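À la résidence Akley, les chaussettes retrouvent leur moitié

C'est une drôle de collecte, mais elle a trouvé son public. Depuis le mois de décembre, l'association Lella demande aux habitants du quartier Fajardo de ne plus jeter leurs chaussettes dépareillées, et de les déposer plutôt dans le hall de la résidence Akley, où l'on s'occupe de les trier, de les assortir quand c'est possible et de les plier bien proprement. À la dernière remise, 853 chaussettes sont passées entre les mains de l'équipe, et il y en avait vraiment de toutes les sortes (la laine tricotée maison tient d'ailleurs une belle place !).

Le tri se fait tout simplement sur un lit, parce que les tables, explique Mylene Navarro, sont toujours trop petites et que l'on finit par tout retrouver par terre. On étend un drap, on étale, on compare les rayures, on se trompe, on recommence, et l'après-midi passe sans qu'on s'en aperçoive.
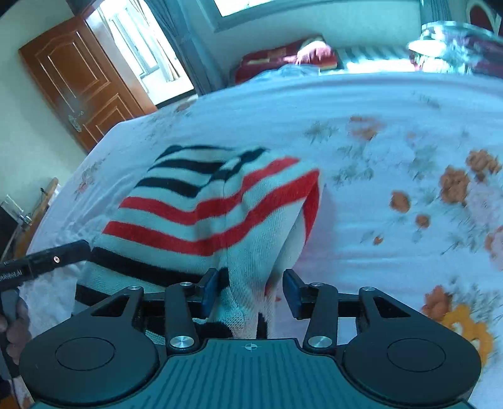

Les modèles rayés sont ceux qui donnent le plus de fil à retordre. « Vous croyez tenir la paire, et puis il y a une bande rouge de plus d'un côté », raconte Arnel Calimlim, qui avoue y avoir laissé une bonne demi-heure pour une seule chaussette. Celles qui restent décidément seules ne sont pas perdues pour autant : Siham Farah en fait des marionnettes pour les enfants de l'école Andthorpe, et les petits en réclament déjà d'autres.

Les paires reconstituées partent vers 3 foyers d'accueil des environs. Les dépôts sont acceptés tous les matins jusqu'à 13 heures, chaussettes lavées de préférence, et même les plus fatiguées sont les bienvenues.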